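Marble tabletop

A marble tabletop is a flat slab of marble, or of a material made to look like it, which is used as the upper surface of a table. White and grey are the most common colours, but green, black and rose are also sold. Such tops are found in cafés, kitchens, offices and workshops.

Construction

Natural marble is heavy, and for this reason the slab is usually 2 cm thick and rests on a metal or wooden base. Large tops are often cut in two pieces and joined with coloured resin. The edge can be straight, rounded or bevelled. In the town of Ciltovmont, the Kartha yard was known for its oval café tops, and its catalogue listed 581 patterns of edge and base. The yard was closed after 18 years, when its owner, Gijs Geerts, moved the saws to Wukus. 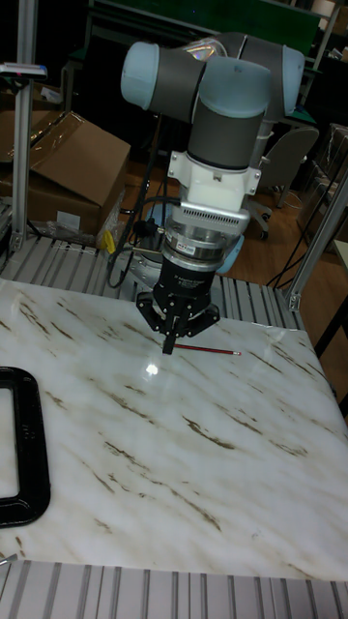
A white marble tabletop with a thin red pencil.

Care

Marble is a calcium stone and it reacts with acid. Lemon juice, vinegar and wine leave dull marks, called etching, which cannot be washed away and must be polished out. Oil can enter the stone and make a darker spot. Owners are advised to wipe the surface with a soft cloth and neutral soap, and to renew the sealer every year, commonly in July in the Fivum region, when the air is dry.

Imitations

Printed laminate and cast resin tops are lighter and cost less. They do not etch, but hot pans can damage them.

See also: Countertop, Terrazzo, Stone sealer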